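Why does my puppy wee indoors? And other things I wondered about

When I was 8, my family brought home a brown and white puppy from a farm near Clistby. We called him Tirix, after a dragon in a story I was writing at the time (I never finished it). I thought puppies just knew where to go to the toilet. Ha! He weed on the doormat before I'd even got my coat off.

So let me tell you what I've learned since then, because I've had four dogs now and every one of them has made puddles.

Can't they hold it in?

Not for long, no. A puppy's bladder is tiny, and the muscles that keep it shut are still growing. Think of a water balloon with a wobbly knot in it. When it's full, out it comes, and the puppy may not have had much warning. A puppy who is 2 months old might need to go out every hour or so while he's awake, and once or twice in the night as well. My mum did the night trips in her wellies and dressing gown.

How do I know when he needs to go?

Watch his nose. If he suddenly stops playing and starts sniffing the floor in little circles, pick him up gently and head for the garden! Puppies nearly always need a wee after a sleep, after a meal and after a really exciting game. Tirix also used to go quiet and wander off behind the sofa - that was a bad sign.

And keep your things off the floor, please. Puppies like to wee on soft stuff, and they like to chew it and sometimes even swallow it, which can mean a trip to the vet.
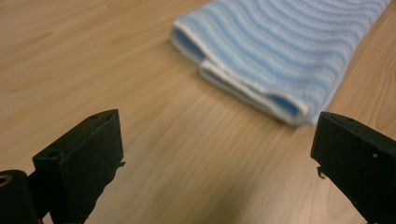

Stripy sock, safely up on the table.

What do I do when he gets it right?

Make a fuss of him straight away, while you're still outside. Say "good dog!" in your happiest voice and give him a small treat. If you wait until you're back in the kitchen, he'll think the treat is for coming indoors.

What if he gets it wrong?

Don't shout, and never push his nose in it. He won't understand, and he might start hiding from you when he needs to go. Ask a grown-up to help you clean it up with a special pet cleaner. Dogs can smell far better than we can, and if a spot still smells of wee he'll think it's his toilet.

How long does it all take?

It depends on the puppy. Tirix took months and months. My next dog, Mapplebeck, had almost got it by February, and she'd only come to us at Christmas - then it snowed and she refused to put one paw outside! We had to shovel her a patch of grass by the shed.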